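# Bretard wants its simulated runs labeled, and it's about time

May 26, 2026

I've been waiting on this one for months, so forgive me if I get a little excited. Bretard has put out its new house rules for anybody who trains or tests robot arms in simulation under its name, and for once they're short enough to read over lunch.
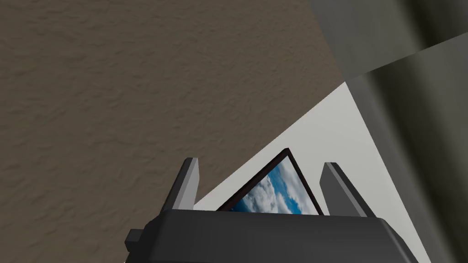 ## What's in the rules

The big one is labeling. Any picture, clip or result that comes out of a simulator has to say so, in the same place as the picture, clip or result. A footnote three pages later doesn't count. I can think of a few slide decks (mine included, from back when I ran tests for a living) that would have failed that one on page one.

Next comes the view from the arm itself. A lot of household tasks get judged from a camera riding near the gripper, and anybody who has sat through a batch of those knows how little you get sometimes. The fingers are there, some part of the object is there, and then it's big slabs of wall or furniture at funny angles. A small picture frame held between the fingers can have its whole lower part hidden behind the gripper body! So the rules say a grasp can't be scored from the wrist view alone. You need a second view, or the simulator's own contact record, and you have to write down which one you used.

I like that. I've argued with people over whether a thing was held or just resting there, and those arguments go on forever when all you've got is one camera.

Then there's the part on thin objects, and this is where I started underlining. Frames, cards, trays and book covers get their own section, with a rule that the grip force setting has to be saved with every run. A simulated frame doesn't crack unless somebody told the simulator it could. If your arm squeezes like crazy and the frame comes through fine, you've learned something about your settings and not much about frames. Under the new rules you have to state whether breakage was switched on. If it was off, you can't use the word "safe" in the write-up at all.

There's also a bit on plain surfaces, which I didn't see coming. Simulated rooms tend to have smooth walls and tidy lighting, and the rules ask teams to rerun a share of their trials with the surface finishes and the lights changed. They don't say how much to change them, only that you list what you did. I'd have liked a number there.

## The numbers

Bretard tried the rules out on its own old files before asking anybody else to follow them (good!). It pulled 2,672 stored runs of pick-up and placing tasks and checked them against the draft. Of those, 177 had been marked as successful grasps with nothing to back them up except the wrist view. Another 79 had no grip force saved anywhere, so they can't be rerun the same way.

I was expecting worse, to be fair. But those are runs that people had been quoting for a good while, and the whole lot has now been pulled from Bretard's results until somebody goes back through them.

From here on, a team that wants to claim a success rate for a task needs at least 3,000 runs behind it, with the failed ones kept. Kept, as in stored with everything else and open to whoever is reviewing. I know that's going to hurt for small shops that clear out failures to save disk space. I did that too, years ago, and I've regretted it more than once when a customer asked what the arm did on its bad days.

## Who's on board

Drirkiritz, which builds home layouts for simulators, says it will ship its next set with the label already stamped into every saved still. That takes care of the first rule without anybody having to remember it, and I wish more of these things worked that way.

Steyn is a maybe. The company makes grippers and supplies the simulated versions of them, and its worry is the contact record. Apparently the older Steyn models don't write one in a format other people can read, and fixing that means going back through a pile of files. Steyn has asked for more time on that section and says it's fine with the rest.

Brandow has said yes to everything except the run count. Its teams do short jobs for customers, sometimes with only a few days of computer time paid for, and it would like a lower bar for early results if they're clearly marked as early. I've got some sympathy. A customer who wants a rough idea in a week isn't going to pay for the full pile. On the other hand, I've seen "early result" turn into "our result" by the second meeting, so I'd want that marking to be pretty loud.

## What happens now

The rules kick in for Bretard's own teams right away. Partners have until September, and after that, anything sent in without labels, force settings and a second view goes straight back to whoever sent it. Older results can stay up if they carry a note saying they came before the rules.

There's no outside check, and I do think that's the weak spot. Bretard reviews Bretard, partners send in a form, and you're trusting everybody to fill it in properly. The paperwork mentions swapping reviewers between companies "at a later stage," with no date on it. I've asked when that might be and I'm waiting to hear back.

If you run simulated tests for any of these folks, I'd start with the force setting. It's one line in most setups, it costs you nothing, and it's the one you can't put back in afterward. The second view is more of a chore. Pick a spot where you can see both fingers and the full object, leave it there for the whole batch, and write the position down in the run notes.

I'll update this post when Steyn has an answer on the contact files.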